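Tamora Bristness
@tamorabristness
Thread on play food, and how to sort out a set once it has outgrown its box. Dull subject, but a few of you asked after the December clear-out.

Tamora Bristness
Starting point was 70 pieces from three different makers, all in one Plukwood crate. Plukwood crates are fine. The lid clips are not. Mine lost 2 of them in the first winter.

Tamora Bristness
Step one is scale. Most sets mix it badly. A strawberry is often modelled at nearly the size of an apple, and the bottles are shrunk to suit a small hand. I don't correct for this. I only pull out anything small enough to go in a mouth whole.

Tamora Bristness
Step two is surface. Hard hollow plastic wipes clean. Felt does not, and painted wood goes dull if you soak it. Keep them in separate tubs or you will end up washing everything by the gentlest method, which takes all afternoon.

Tamora Bristness
Step three is the layout. Serving pieces go out first: one plate, one bowl. Food goes round them afterwards. A white top is best for this as you can see the small red items at a glance. On our old pine table they vanished.
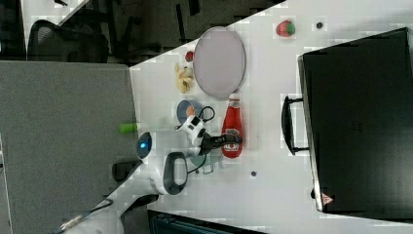 Oval plate, blue bowl with something orange in it, strawberry, ketchup.

Tamora Bristness
On plates: oval beats round for play food. Long items sit along it without rolling off the side. The pinkish-grey sort of colour is also useful, being dull enough that bright food stands out against it.

Tamora Bristness
On bottles: ketchup is always the first thing picked up and the first thing to lose its label. Paper labels last a few months. If yours is lifting at a corner, clear tape right round the body, overlap at the back, trim flush.

Tamora Bristness
Yellow things are the weak point of every set I have handled. Bananas, bread, cheese, chips: from above they are all one pale lump. If you are buying new, check the shape reads from more than one side.

Tamora Bristness
Washing, hard plastic only. Warm water, small drop of washing-up liquid, soft brush for the leafy tops. No dishwasher. Seams open at the heat and then hold water, and you'll hear it slosh.

Tamora Bristness
Final tally after sorting: 40 kept, the rest passed on or binned. The Yang tubs with the flat lids stack better than the crate did and fit under the bench.

Tamora Bristness
Still looking for a decent storage answer for the bowls, as they nest but jam. Suggestions welcome, no drawstring bags please.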